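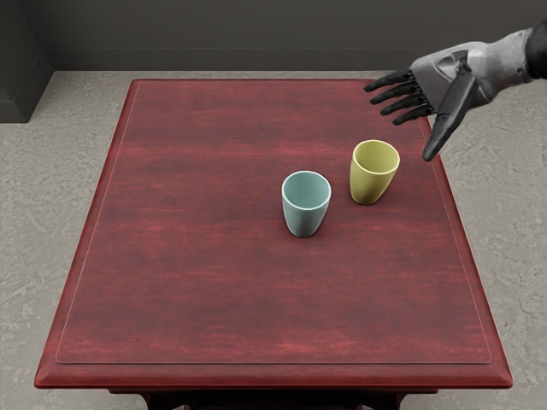

Casa e manutenção › Madeira

Marcas brancas e anéis em tampos envernizados

As marcas esbranquiçadas que uma chávena quente deixa num tampo de mesa são, quase sempre, humidade retida na camada de acabamento. A madeira por baixo está intacta. As marcas escuras têm outra origem: a água atravessou o verniz e reagiu com os taninos, e nesse caso o tratamento de superfície não chega.

Identificar o acabamento

Antes de aplicar qualquer produto, convém saber o que cobre a madeira. Teste numa zona escondida, de preferência na face interior do avental. Uma gota de álcool desnaturado amolece a goma-laca em poucos segundos. O diluente celulósico ataca a laca nitrocelulósica e não altera de imediato o poliuretano. Se a superfície escurecer ao receber uma gota de água, o acabamento é a óleo ou cera, ou já está gasto.

Marcas recentes

Limpe com um pano de algodão seco e deixe a peça destapada durante a noite. Se a marca persistir, use o secador de cabelo na temperatura mínima, a 30 cm do tampo, em movimento contínuo. Interrompa assim que a superfície ficar desconfortável ao toque. O ferro de engomar sobre um pano também funciona, mas o risco de empolar o verniz é maior e não o recomendo em peças folheadas.

Marcas antigas

Em vernizes e lacas, aplique óleo mineral com palha de aço 0000, sempre no sentido do veio e com pressão leve. Quatro ou cinco passagens costumam bastar. Retire o excesso com um pano limpo e avalie o resultado com luz rasante. O brilho fica ligeiramente reduzido na zona tratada – para o uniformizar, trabalhe o tampo inteiro ou termine com cera em pasta.

A pasta de dentes, muito citada, é um abrasivo de granulometria desconhecida. Uma pasta de polir comprada a peso faz o mesmo com menos surpresas. A maionese limita-se a fornecer óleo e deixa cheiro.

Rebordos, molduras e chanfros

O acabamento é mais fino nas arestas. Nunca passe palha de aço sobre um rebordo biselado; use apenas o pano com óleo. Nos filetes e rebaixos acumula-se cera velha, que sai com um palito de madeira envolvido em algodão e umas gotas de aguarrás.

Madeiras tingidas de vermelho

Os tons de cereja e mogno obtidos com anilina desbotam com o sol e mancham com álcool. Retoque com cera pigmentada, começando por um tom mais claro do que o pretendido. Rode as peças decorativas de vez em quando, ou em junho terá um círculo escuro debaixo de cada uma.

Prevenção

Bases de cortiça ou feltro. Evite as de borracha e de PVC, cujos plastificantes migram para o verniz e deixam uma marca pegajosa sem reparação simples. Um verniz novo pode estar seco ao toque e ainda não ter curado – siga o prazo da ficha técnica antes de pousar loiça quente.

Texto revisto por Parveen Khondokar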